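Home | Projects | Student Work | Contact

Saving Water at the Sink: A Student Report on Taps in the Kerkari Building
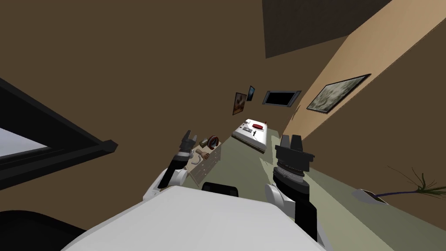

Figure 1. Simulated room with a low, light wooden dresser and two robot arms.

Posted 6th March in Student Work
5 comments | 2 shares

I should start by saying that I picked this topic mostly out of irritation. The washroom near our drafting studio in the Kerkari building has a faucet that keeps running long after you have walked away from it, and after a whole winter of listening to it through the wall I decided that my project for the plumbing and building services class would be about taps that shut themselves off. My teacher was kind enough to agree, even though most of the class was doing boilers.

What I wanted to find out

The question was a simple one, or so I thought when I wrote it down. If you swap an old push-down faucet for a newer one, how much water do you save, and do people like using it? The second half turned out to be the more interesting part, and I spent far more of my time on it than I had planned.

The faucets

I tested two types. The first was the push-down tap already in the building, made by Uvura, which has a spring and a small rubber seal that slowly lets the handle rise again. The second was a sensor tap from Kuusk, lent to us by the supply shop in Flovham (thank you again, and I promise it is coming back clean). It runs off a battery tucked in a box under the sink, and getting that box to sit flat against the tile took me most of an afternoon and a good deal of patience.

How I measured

The school has a test bench with a clear 1000 ml jug, and I used that for everything. I ran each tap the way a person washing their hands would run it, caught the water in the jug, wrote down the level, and then did it again. I repeated each wash 5 times and took the middle reading, which my teacher suggested because the first run after a long rest was always a little odd. I also put a short question sheet by the sink, with a pencil on a string — the pencil went missing, so I tied on another one.

What I found

The sensor tap used less water for an ordinary hand wash, and that held for every run I did. The old tap kept flowing well past the point where the hands were done, and the worn seal was clearly to blame for a lot of it. When I put in a new seal, the gap between the two got a good deal smaller. I had not expected such a cheap little part to matter so much, and I would have liked to look at it more closely.

As for the question sheets, people were fond of the sensor tap for washing hands and grumpy about it for filling a bottle or rinsing a paintbrush, when it would cut out halfway through. Several wrote that they missed being able to choose how warm the water was.

What I would do differently

I would measure the water pressure every time, because it drops when the kitchen downstairs is busy, and I only noticed this near the end. I would also test a third tap with a new aerator and nothing else changed. For now my advice to the building is to replace the seals first and see how the water bill looks by the end of the term — then talk about sensors for the washrooms and leave the studio sink alone.

Back to top | Contact the department | Copyright Student Work pages, all rights reserved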